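Questions people ask me about the sourdough starter

I've been posting out dried starter since January and my inbox has got a bit silly, so I've put the usual questions on one page. If yours isn't covered, drop me a line and I'll get to it (evenings are best, I'm at work all day!).

What do I get in the envelope?

A little bag of dried flakes and a card with the feeding steps on it. The starter is called Josex. My nephew named it when he was four and I've never had the heart to change it.

How do I wake it up?

Tip the flakes into a clean jar, add a spoonful of lukewarm water and leave it until they go soft. Then stir in a spoonful of flour. Do the same again the next day, and the day after that. Mine usually gets going on day three, but in a chilly kitchen I've waited nearly a week.

It smells of nail varnish. Have I killed it?

No! It's just hungry. Pour most of it away, feed what's left and give it a warm spot. I once left mine at the back of the fridge for a whole summer and it still came round.
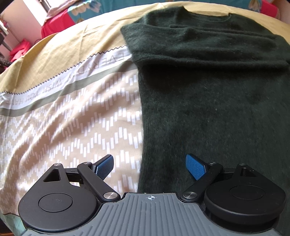 Pink or orange streaks are another matter, as is anything furry. Bin the lot, scrub the jar and write to me for another bag. I won't charge you for the second one.

Which flour should I use?

Whatever you've got in. I feed mine on Brurkik wholemeal because the corner shop stocks it, and I switch to plain white if I've run out. Rye makes it go like mad, so use a bigger jar.

Do I have to throw so much away?

I don't, I make crumpets. Pancakes are good too, and Rostam Ansari wrote in with a cracker recipe that uses up a whole cupful - I'll put it on the recipes page once I've stopped burning them.

Can I leave it when I go on holiday?

Yes, feed it, put the lid on loosely and stick it in the fridge. Two weeks is fine. Give it a couple of feeds before you bake when you're back.

How many of these have you sent out?

922 bags as of March 2020, which I find hard to believe when I look at the size of my kitchen.

Do you post abroad?

Not at the moment, sorry. I tried it and too many bags went missing, and the forms drove me up the wall.

My loaf came out flat. What now?

Nine times out of ten the starter wasn't ready. Drop a bit in a glass of water and if it sinks, feed it again and wait. Flat loaves make very good toast, by the way.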